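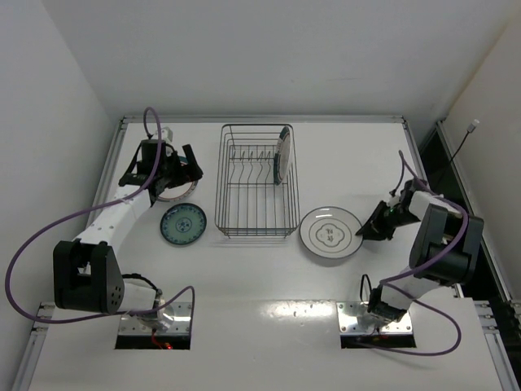
Okay, the Nisdale charter vote is finally on the calendar and I am way too excited, so here comes a thread. (1/7)

Quick catch-up if you just moved here: right now the mayor gets picked by the council, from the council. The charter change would let all of us vote for mayor directly, starting with the next city election. Huge for a town this size! (2/7)

It took 1,000 valid signatures to get this on the ballot. The clerk tossed 355 of the first batch, mostly people who live over the line in Gimgate and didn't realize it. So folks went back out in the July heat and got more. I still have the sunburn line from my clipboard arm. (3/7)

Kiran Kaushik's speech at the last council meeting was so good. Two minutes at the mic, no notes, just walked through how the last 2 mayors were chosen and who was in the room. Go watch it, it's on the city site under "public comment." (4/7)

Yes, I've read the op-ed saying this is a power grab by the Giraldo Street crowd. I don't buy it – the mayor's powers stay the same, word for word. Read section 18, it's one page. What changes is who does the picking. (5/7)

Fair point from the other side though: campaigns cost money, and a citywide race costs more than a ward race. I'd love a donation cap to go with this. Council could pass one whenever it likes – hint, hint. (6/7)

Forum is at the Brorel Library, upstairs room, doors at seven. Both sides are speaking and they're taking questions from the floor. Bring a neighbor, bring your grumpy uncle, I'll save you seats! (7/7)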